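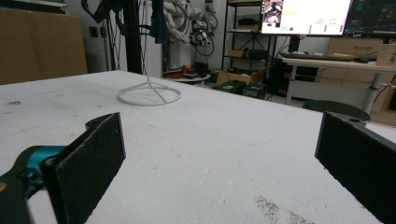
The white wire stand on the big table, with the cardboard still leaning on the wall behind.

I have been reading a lot about clear surfaces lately, mostly against my will. Archana Ahuja keeps sending me links. The latest was to a thing called the Stodau method, which as far as I can tell is an old idea (put your stuff away) with a new name and a paid newsletter. You pick one surface, you take everything off it, and then you allow back a single "anchor item", something upright and pale. The anchor item is meant to make you think twice before dumping anything else down.

I don't think twice before dumping things down. I don't think once. But I'd said I would try it for a month, so I picked the big white table.

Clearing it was dull and took most of an afternoon. Tape, pens, two mugs, a lot of paper, a bag of screws I'd been looking for since December. The anchor item I settled on was the wire stand, mainly as I already owned it and refused to buy one. It's a thin upright rod on a ring, with three little spokes joining the two, and it's white, so it passes the test for being pale. On a white table it passes a bit too well. I have put my sleeve through it more than once reaching for something, and I'm not sure how an object is supposed to guard a table if I can't see it.

The other thing about clearing a white table is that you then have to look at it. I had been quite fond of this one when it was buried. Now I know it's scuffed more or less all over, with grey smudges and a small dark mark over towards the left edge, and there's a speckled patch of dark dust on it as well. The newsletter says a cleared surface "gives the eye somewhere to rest". My eye goes straight to the speckles and stays there.

Oleksandra Pavliuk swears by Clenis for marks like these and gave me what was left in her bottle. The label promises a like-new finish on any matte surface. I'll believe that when I see it. I've had a go at the smudges and I would call the result a draw. The dark mark I haven't touched, partly from laziness and partly because I suspect it isn't a stain at all and I'd only be polishing a dent.

My bigger complaint is with the "one surface" rule. Where does everybody think the things go? The tape and the paper did not leave the building. Look past the far edge of the table and there's the big brown cardboard panel propped against the wall, a tangle of black cables hanging down by the pole, an open box on the floor and two black cases next to each other in front of the shelves. The shelves have a cardboard box on them too, which I could swear was meant to be temporary. The method doesn't mention any of this. Its own photos stop neatly at the table edge, and I now look at that sort of photo with deep suspicion.

Archana says I'm being unfair and that the rest comes later, in part two, which costs extra. Of course it does.

I will give it this much. Laying out a big sheet of paper without first shifting a heap from one end to the other was pleasant, and I did it two days running. Whether it will last the month I doubt. On the evening of the twelfth day I caught myself putting post down right beside the stand, and by the morning there was a tape measure on top of it. I moved both, grumbling.

The cables are next, if I can find out which ones are still doing anything. I'm not following a method for those. I'm going to pull them gently one at a time and see who shouts.

If anyone has got a dark mark out of a matte white tabletop with something that isn't Clenis, please leave a comment. I'd rather not hear about bicarb, I've tried bicarb.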